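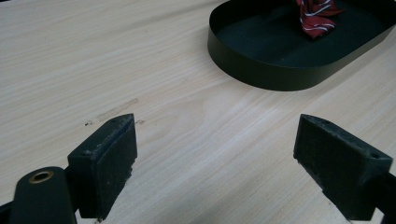
Valet tray

A valet tray is a shallow, open tray for the small things a person takes off or empties from their pockets at the end of the day: keys, coins, a watch, a rolled or folded necktie. It usually lives on a dresser, a hall table or a desk. Oval, round and rectangular trays are all common, and a low rim is the one feature they nearly all share, high enough to stop a cuff link yet easy to reach over!

Materials

Leather, wood, metal and molded plastic are all used. Dark colors such as bottle green have a long and happy following, and a bright striped tie looks wonderful against them. The Skimel workshop in Tavirdale once listed 363 patterns, two of them made just for neckwear.

Neckties in the tray

A silk tie dropped in a heap will hold its creases, so many owners untie the knot fully, fold the tie in half and roll it loosely from the narrow end. A tray some 3 inches deep will take a rolled tie with room to spare. In Wandumholm the tray is called a "bickerstaff," after the Bickerstaff furniture store, and is a favorite graduation gift in June.

Care

Wipe with a soft, barely damp cloth. Felt pads under the base protect a wooden tabletop from scratches.

See also: Tie rack, Catchall, Dresser

Contact us | Copyright Tavirdale Household Encyclopedia | Back to top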